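Why Your Towels Smell: talk notes for the Bakamville home evening

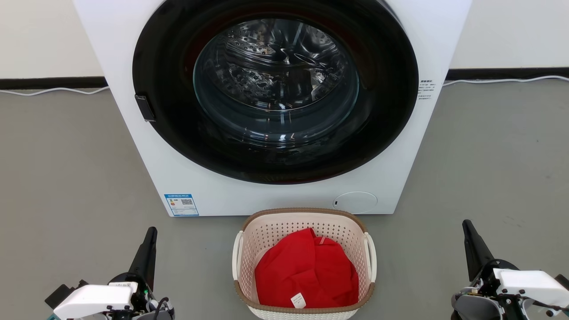 A front loader, door shut.

Slide 1. Hello and settle in

Start at 7, even if people are still hanging up coats. Say hi, thank the library for the room, phones on quiet please.

Opening question: who has pulled a towel out of the closet, a clean one, folded and everything, and it smelled like a basement the second it touched a wet face? Hands up. (Wait for the hands, don't rush this, people like to look at each other and laugh.)

My own story goes here. I moved into the apartment on Cozma Street, bought all new towels, the thick kind, very proud of myself, and by December I was throwing them out. I blamed the towels. Then I blamed the water. Then I bought a stronger detergent and used more of it, and it got worse! Keep this to two minutes, last time I went on and on about the towels.

Slide 2. What the smell is

Keep it simple. Skin oil, leftover soap, and damp. Bacteria and mold live on the first two and need the third. Perfume sits on top of all that and wears off in a day.

If someone asks about vinegar, say it comes up on slide 6. Somebody always asks about vinegar.

Slide 3. Too much detergent

This is the big one, so slow down. The cap on the bottle holds way more than a normal load wants, and the lines inside it are hard to read (I hold mine up to the window). Pass the Gritero measuring cup around the room at this point, the one with the marker lines on it. Ask for it back! I lost the last one.

What I do now: medium load, soft water, about two tablespoons. Check what your own bottle says for a concentrated formula, because some of them want less than that. Hard water wants a bit more. Bakamville water is on the soft side, but people who drive in from Mollano are on wells and should test theirs. Strips are on the back table.

Quick demo if there's a sink: take one of my old hand towels, dunk it in warm water with no soap at all, squeeze. Let them see the suds for themselves. If there's no sink, use the big glass bowl and the thermos.

Slide 4. Fabric softener

Be gentle, people have feelings about this. I grew up with the blue stuff and still love the smell. But it leaves a coating, and a coated towel doesn't drink up water the way it should. Keep it for sheets if you love it. Skip it on towels and gym clothes.

Slide 5. My notebook

I wrote down every load for most of a year, 279 of them (yes, I know, my sister has already said everything there is to say about that). Of those, 74 were towels. Talk through the chart: mixed loads on cold at the start, then towels by themselves on hot once I changed over. The smell column goes quiet after that. Say out loud that this is one apartment and one pair of noses, so nobody goes home thinking it's science.

Hot on my machine means 60 Celsius, or 140 for those of us who think in Fahrenheit. Check the care tag first. Anything with elastic or a fancy trim stays out of it.

Slide 6. Resetting a bad towel

Go in order and give people time to write.
Hot wash, no softener, half the usual detergent.
Second hot wash with nothing added.
Dry all the way, right away. Sun is great if you have it.
Still smelly? One more round with oxygen bleach, following the package.

Vinegar: a little in a rinse now and then is what I used to do, and some machine manuals say not to, on account of the rubber parts. Look yours up. Never ever with chlorine bleach, and say that part twice.

Slide 7. The machine itself

Leave the door open between loads, unless there are little kids or a cat in the house, in which case keep it shut and dry the inside by hand. Wipe the rubber fold, underneath too. Pull out the soap drawer and look at the back of it (groans every time). Empty cycle on the hottest setting once a month.

Slide 8. Drying and storing

Spread towels out on a bar. Hooks bunch them up and the middle stays damp till morning. If it feels cool against your cheek, it's probably still damp, so give it another hour before it goes in the closet.

Questions until 8:15. Handouts are by the door, 109 copies, so take one for a neighbor. Stack the chairs. Get the measuring cup back.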